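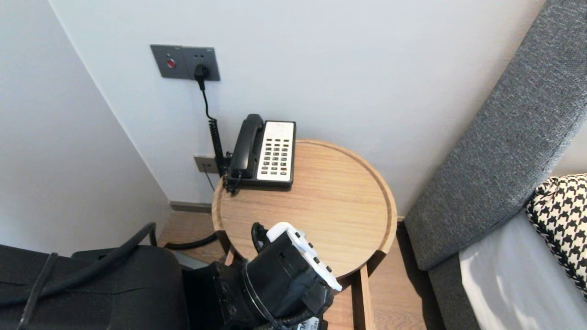 Llevamos todo julio en Hova recogiendo ejemplos de tareas de casa, y me toca a mí contaros cómo va la cosa (Miyuki Nishimura está con las etiquetas hasta arriba y me ha pasado el turno). El bloque de este mes es «muebles pequeños y lo que tienen encima», que suena a poca cosa y nos ha dado más guerra que toda la cocina. El rincón del sofá gris lo conocemos ya de memoria: la mesita redonda de madera, con ese borde levantado que la hace parecer una bandeja, y el teléfono negro y blanco con su cable en espiral subiendo por la pared. Un cable así es un regalo para el conjunto de datos y un dolor de cabeza para quien teleopera, porque hay que tenerlo en cuenta en cada movimiento del brazo.

La meta son 2,000 episodios y vamos por más de 100 a la semana, con 23 personas turnándose a los mandos. Cada episodio dura unos 30 segundos y lo repetimos cambiando algo: el punto de partida del brazo, la luz, el ángulo de la mesa. ¡Y los fallos también se guardan! Al principio los borrábamos por pudor, hasta que Miyuki se plantó un martes y nos pidió que los marcáramos como fallos y los dejásemos dentro. Tenía toda la razón. 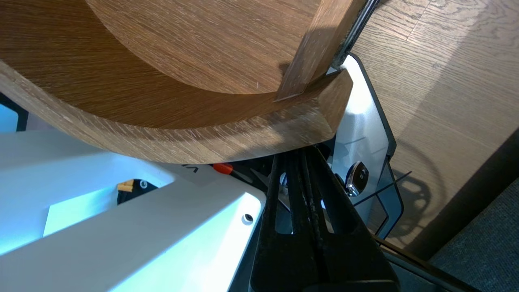 Lo que más me cuesta explicar a los nuevos es el ritmo. Si te acercas demasiado despacio, el modelo aprende a dudar; si vas a lo bruto, aprende eso también — y luego lo repite con un entusiasmo tremendo. Yo recomiendo hacer tres o cuatro pasadas sin grabar y mirar la cámara de la muñeca antes de cerrar los dedos, que desde la cabeza hay cosas que se tapan.

El lote terminado va a Gritau para la revisión, y de ahí sale la primera tanda de entrenamiento. Si alguien quiere apuntarse a los turnos de tarde, quedan huecos, sobre todo a partir de las cinco. Escribidme a mí o a Miyuki y os buscamos sitio.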